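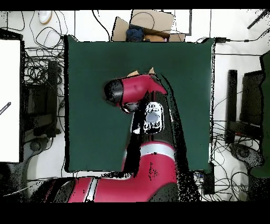 Gripper and camera trials, bench 2

Page compiled by Ifor Craddock, 8 September 2021

Notes from the comparison of fingers, head cameras and controllers on the red arm. The gallery is kept for people who have to repeat the setup, so the captions give settings and faults before anything else. The opening view was taken from the head camera, with the arm extended over the green board and the two beige finger tips at the top of the wrist.

View from the head
The board fills the middle of the view, leaving the cables and stands on the floor around the outside. For finger comparisons this is adequate. The tips show as two small tan triangles and their separation can be read against the green. A darker finger material would be easier to lose against the black end cap.

Ragged black region
To the right of the upper link and wrist there is a black, speckled area that follows the outline of the arm and covers part of the board. We treat pixels of this kind as missing data and exclude them from scoring. Scattered dots also appear on the red link itself. Any part placed in that strip should be moved left before a trial is logged.

Wrist module
The white module with the pale round face sits on the side of the arm, just to the right of the black cuff. Its position matters when planning approaches from the right, where it needs clearance before the fingers do. Check it again after every finger change.

Fingers
Two sets were compared, the Flomel short pair and the Sayce long pair. The Flomel pair closed more evenly on thin parts. The Sayce pair reached into trays without bringing the cuff down to the rim, but flexed at the tip under loads of up to 40 newtons. Pads were replaced in July and all earlier grip figures have been discarded.

Controllers
The Trusix controller and the older Esilness unit ran the same pick sequence for 3000 cycles each. Trusix held position better at low speed. Esilness recovered faster from an emergency stop and has the clearer fault log. Neither was tested with the wrist fully rotated.

Board
Deep green was kept for the whole series. It separates well from the red links in color masks, although the area near the upper right corner reads slightly lighter and needs its own threshold. Do not swap boards partway through a run.

Raw logs are stored by controller name, then by finger set. Calibration files are in the same folder.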